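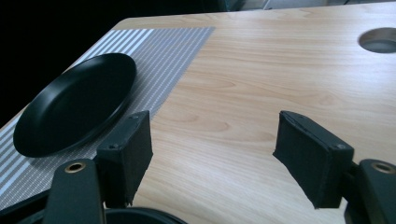 Robot arm grabs plate, lets go of plate, carries on as if holding plate. Also went for the hole in the table once

Posted in: Grippers and end effectors
Tags: handheld demos, gripper width, slipping, dishes

Anouk Van Loon

We are teaching an arm to clear and set a very small table. The table has one placemat and one plate, so the restaurant industry can relax for now. Demonstrations are recorded with a handheld gripper, the two-finger kind with the rectangular padded tips, and then the policy runs on an Eddale arm carrying a motorized Zendska gripper with the same fingers and the same pads. Same in theory, I should say. I'll come back to that.

It worked fine in March. Not brilliantly, but it would take the plate by the rim, lift it, move it over and put it down on the mat, and we got so used to this that we let visitors watch.

Now it does the following. The arm comes in at the right height and the right angle and closes on the rim. It lifts. Somewhere between a hand's width above the table and the other side of the mat, the plate slides out from between the pads and lands on the wood. The arm doesn't react at all. It carries its handful of air to the destination, lowers it gently, opens the fingers, and backs away with what I can only call satisfaction.

Twice it has been worse. The plate tilted instead of dropping, one side touched the table, and the arm kept pushing down because as far as it knew it was still on the way to the mat. The second time the plate cracked and a piece went past my colleague's elbow. We now run it with a screen up and somebody's hand on the stop button, which has taken a lot of the romance out of it.

Things I've tried, in order of increasing desperation:

New training run on the same data. Same behavior.

Recorded more demos with the handheld and added them. Slightly worse! We are at 1000 episodes in total and I'd prefer not to double that to find out how much worse it can get.

Cleaned the pads. They are getting fuzzy along the edges, on both the handheld and the robot, but they don't feel slick.

Slowed the whole arm down. It drops the plate more slowly.

Turned up the grip force limit in the Visser driver. No difference that I can detect, which seems odd.

The width readings may be a clue. On the handheld, the raw sensor value was 925 fully open when we set it up, and it's 925 today. I didn't write down the closed value in March, because why would a person do that. Today it is 681 with the pads touching. The driver on the robot says 85 mm for fully open and that matches my calipers.

The other oddity, probably unrelated: there's a round hole cut in the tabletop over on the right, and last week the arm went to it, closed its fingers over it and tried to put it on the placemat. Only once. I mention it for completeness and because I keep thinking about it.

Is this a pad problem, a force problem or a training problem? And is there something sensible I can do so it notices that it's carrying nothing?

stepladder_dan

Plates are slippery. Have you tried a bowl?

Seriously though, a matte plate is harder than it looks and parallel fingers are wrong for it. Get a suction cup. We switched to suction at work for trays and never looked back. You'd need a pump and a hose and somewhere to put the pump, and it's loud, and it won't hold anything with a texture. Otherwise great.

Also turn the force up more.

Comment from Anouk Van Loon: It's at the maximum. It has been at the maximum since Monday. I like the bowl idea in the sense that I would have a new thing to drop.

Comment from stepladder_dan: then it's the pads

Hatem Kamel

Please don't buy a pump yet.

The line that jumped out at me is the one where you raised the force limit and saw no difference. A force limit only matters if the gripper reaches it. If your policy is sending width commands, and I'd bet lunch that it is, the motor drives to the width it was told and stops there. It can be told to stop at a width that barely touches the rim. Your limit could be set to crush walnuts and it would make no difference, because the fingers are being polite and going exactly where they were asked.

So the question becomes why it is asking for the wrong width, and you have given yourself away with "why would a person do that."

Were the pads changed on either tool between March and now? Even one pair? Handheld grippers get their width from how far the fingers have traveled, and whoever set yours up stored two numbers, open and closed. Open hasn't moved. Closed is where the pads meet, and that depends on how thick the pads are and how squashed. Put fresh pads on the handheld and the fingers meet earlier, so your sensor stops short of the old closed value. The software still has the old one, so it believes the fingers are a bit apart when they're pressed together. Every demo you record after that says "hold the plate with a gap this wide," and the gap is too generous. The robot, being a good student, copies it.

That would also explain why adding demos made it worse. You were feeding it more of the bad ones.

Check it like this:

1. Find the calibration file that the recording software loads for the handheld. Look at the stored closed value. If it says 681, I'm wrong and you may ignore the rest of this with my apologies.

2. Close the handheld on nothing and look at the width in millimeters after conversion. It should read zero or very near. Do it a few times with different amounts of squeeze, because soft pads will give you a different answer when you're keen.

3. Take one feeler gauge or a scrap of something stiff of known thickness, grip it with the handheld, and note the width. Grip the same scrap with the Zendska and note the width. If the two disagree, there's your plate.

4. Go back through the episodes by date and plot the smallest width in each one. If the pads were swapped you'll see a step. Before the step, data good. After the step, data can be corrected with the new closed value, so don't throw it out.

Then fix the robot side as well. When the policy asks for a grasp, have the controller close a little past the commanded width and let the force limit do the stopping. Start with the limit low, not at the maximum where you've left it, or the first corrected run will teach you what a plate sounds like between two motors. I have done this. It was not my plate.

On noticing that it's carrying nothing: the measured width is enough for a crude check. After closing past the target, a gripper with a rim in it stalls at the rim's thickness. A gripper with nothing in it keeps going until the pads meet. If measured width drops to nearly zero at any time between grasp and release, stop the arm and sulk. It won't catch the tilting case, where the plate is still partly held, and that's the one I'd worry about. For that you want a limit on downward force at the wrist, in the arm's own controller and outside the policy, set low enough that it trips when the plate touches the table unexpectedly. Keep the screen up and keep eye protection on until you've seen it trip on purpose, with something softer than crockery. A folded towel is good.

As for the hole, it's round and on the table. So is the plate. I'd cover it with tape or a grommet cap, and record some demos with the plate nearer to it so that the policy has to learn the difference. I wouldn't read much into one occurrence.

Comment from Anouk Van Loon: You owe yourself lunch, or I do, I've lost track of how that bet was structured. The stored closed value was not 681. New pads went on the handheld in summer. The person who put them on was me, and I remember being pleased with how neat they were.

Comment from Hatem Kamel: They always look neat. Did you get a step in the plot?

Comment from Anouk Van Loon: A lovely one. It looks like a curb. I've corrected everything after it and a new run is training now. The scrap test disagreed by a bit over a millimeter, which is most of a rim's worth of grip as far as this plate is concerned.

Comment from stepladder_dan: so it WAS the pads

Comment from Hatem Kamel: I suppose I have to give you that.

Anouk Van Loon

Update for whoever lands on this page with a plate in pieces, Wed 23 September.

Retrained with the corrected widths and it holds on. The close-past-target change went in separately, a day later, so I could see what each did. The corrected data alone got rid of most of the drops. A few remained, all with the arm moving fast, and closing onto the force limit dealt with those as far as I can tell from two days of running. I wouldn't swear to it in front of visitors yet.

The wrist force limit took longest. The first value I chose tripped whenever the arm set the plate down normally, so for one afternoon we had a robot that delivered a plate to the mat and then fainted. It's now set higher than I'd like during placing and much lower while carrying. Towel test passed. The screen stays up anyway.

The closed value is now checked at the start of every recording session: squeeze on nothing, and the software refuses to record if the width isn't near zero. It refused me this morning. There was a crumb on the pad.

The hole has tape over it. The arm has shown no further interest. Still open is what to do about the fuzz on the pad edges, so if anybody at Totora or elsewhere has found a covering that survives a few months of rims, I'd like to hear about it, preferably with the thickness.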